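Chapter 3
The Tray and the Table

Words to know in this chapter: lip, dead space, landing spot, load line, carry, clear

Pick up a tray. Any tray will do, and if you don't have one near you, a big cookie sheet is close enough for the first few pages. Hold it level at your waist and walk across the room. Easy! Now put a single spoon on it, set down flat with nothing to stop it from sliding, and walk back. You will find that your eyes have dropped to the spoon and your steps have gotten shorter. One light object has changed the way you move, and that is the subject of this chapter.

Chapter 2 dealt with the hand: how it grips a cup, how it steadies a plate, how it lets go. In Chapter 3 we put something between the hand and the dishes. A tray looks like the simplest thing in the dining room, and we hope that by the end you will think it is one of the smartest. It is a small table that travels.

Figure 3.1. A serving tray with a raised lip and rounded corners. The wooden spoon is on the tray; the cup and saucer are still on the table beyond it.
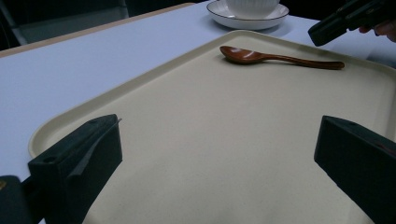 3.1 Reading a Tray Before You Load It

Good servers read a tray before anything goes on it. Start with the lip. A raised lip will stop a spoon that slides, but it will not stop a tall cup from tipping over, and a lot of beginners trust it for both jobs. Next, look at the corners. Square corners give you a little more room. Rounded ones are kinder to door frames, to elbows and to the cloth you wipe them with (crumbs love a square corner).

Then there is the surface. Run a clean finger across it. Does your finger glide or drag? Slick surfaces need a napkin or a liner under anything with a smooth foot. Color matters too, more than you might guess. On a pale tray, a coffee ring shows up right away, so you wipe it right away.

Last, find the dead space. Every tray has some: the strip along the edge where your thumbs go, and any part you can't see once the tray is up at carrying height. Nothing with liquid in it belongs there. In the tea room at Plinton, new staff spend their first morning finding the dead space on every tray in the building, and they come back from it surprisingly cheerful.

3.2 The Landing Spot

A tray has to come down somewhere. The landing spot is the part of the table you have picked out before you start walking, and it should be a bit bigger than the tray on every side. With a large tray this takes real thought, and turning the tray at an angle to the table edge can help you fit it in among the things that are already there.

Figure 3.2. A large tray set at an angle on the tabletop.
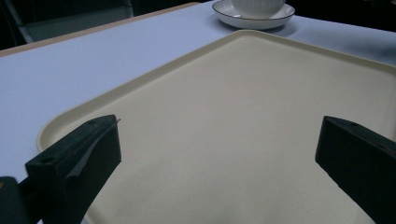 One reader of our first edition wrote in to disagree, saying that a landing spot picked from the kitchen door is out of date by the time you reach the table, and that beginners should be taught to stop one step short and look again. We tried it with a class at Pellano and liked it so much that the extra stop is now part of Exercise 3.

So the full order goes like this: look from the door, walk, stop one step short, look again, bend at the knees, and bring the far side of the tray down first. Slide your fingers out last. Practice it with nothing on the tray until it feels dull, and then practice it a few more times.

3.3 What Stays Behind

Cups on saucers are their own small problem. When you clear a table, you have to decide which things ride on the tray now and which ones wait for a second trip. A cup with coffee in it usually waits.

Figure 3.3. An empty tray, with a saucer on the table just past the far rim.
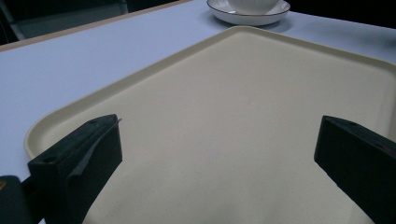 Waiting feels slow, and it is the part of the job we most enjoy teaching, for when people see how calm a two-trip clear can be, they stop dreading the busy hours. At the Borero banquet hall, a team we followed one October cleared 294 place settings in two trips per table and was done before the band had packed up.

Before You Go On

Set a table for one with a cup, a saucer, a spoon and a small plate. Clear it in one trip, then set it again and clear it in two. Write down where you put each item on the tray both times, and keep your notes. You will need them for the load line in Section 3.4.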